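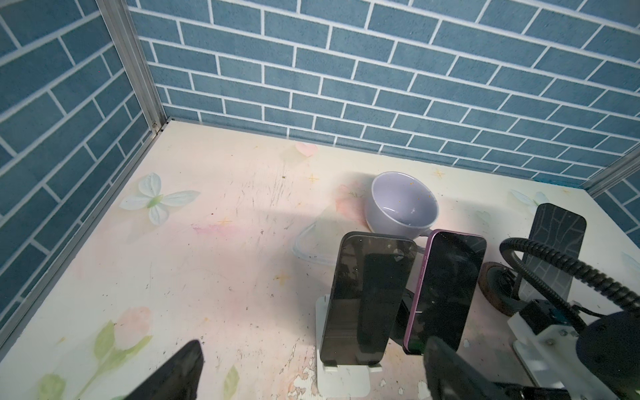 Nayara Miranda
Home and Workspace Reviewer
Tuesday, December 26, 2023
213 shares | 81 comments

The Skiris display corner is a printed floor board with low walls around it, held together by aluminum posts and rails. It costs $190. You stand it on a table, put your small items on it, and photograph them or leave them out for people to look at. I have had mine since August and have used it mostly for secondhand phones, phone stands and crockery that I list for sale.

Assembly was easy. The rails have slots, the fittings slide in, and a small screw tightens each one down. I had it standing before lunch. The instructions put the corner post last, but I would put it in first, as the panels stay square while you do the rest. One screw fitting needed to be tightened again after a week and has held since.

The brick print is the best part. It's blue with thick white mortar lines, and from a normal shooting distance it reads as a plain painted wall. It doesn't fight with a black phone or a pale bowl. Up close it is obviously a print, which doesn't bother me.

The floor board is where I have complaints. The print is pretty if you like flowers: cream with pink washes, a tulip, small butterflies, a sprinkle of gold sparkles. But the surface marks easily. Mine has dark scuff lines and scratches, and it has started to peel in patches, with the worst of it in the lower center where a phone stand goes. I slide things instead of lifting them, so some of that is my fault. A $190 kit should still put up with a phone stand being slid across it.

Light-colored items are harder than dark ones. Anything white or very pale tends to sink into the cream, and you have to rely on the shadow to pick out the edges. If you sell a lot of paper or fabric decorations, try one on a similar color before you order.

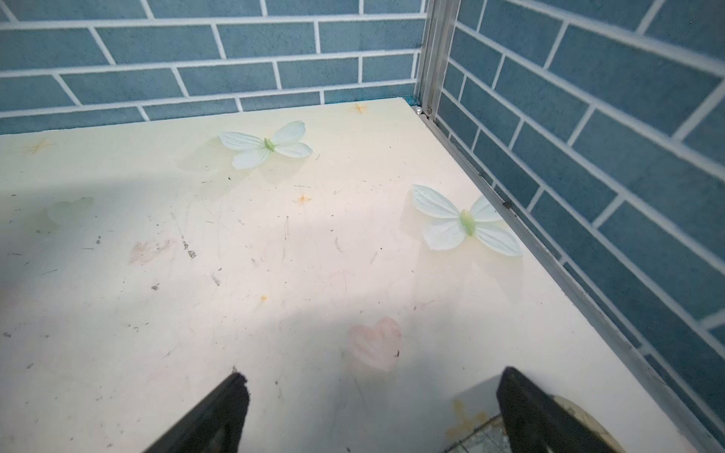 Can you replace the floor board without buying the whole kit?

Skiris sells the board separately for $40, and it slides out once you loosen the rail on one side.

I compared it with the folding backdrop from El Khatib, which Loredana Benedetti lent me for a weekend. The El Khatib is lighter and packs flat, but it leans if you bump the table. The Skiris stays put. It is also a nuisance to store, and mine stays up on the worktable because I don't want to take it apart again.

Phone stands do well on it. The metal ones with a heavy foot don't move on the board, and a glossy screen will pick up reflections from the room whatever is behind it -- the walls are too low to help with that. Turn the phone a little and try again.
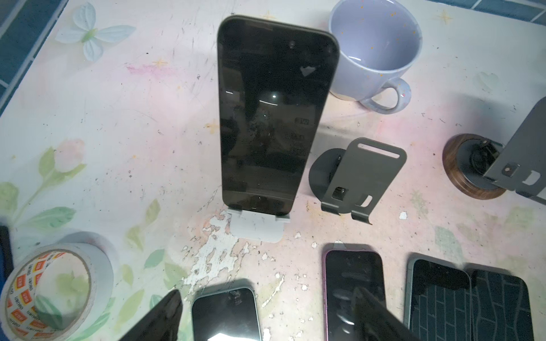

Phones, stands and a speckled mug on the floor board.

I would buy the walls and rails again. The board needs a tougher surface, and until it gets one I'd lay a sheet of clear film over the area you use most. Mulstead carries the kit in its Kornanstead store, with a display model set up if you want to check the color first.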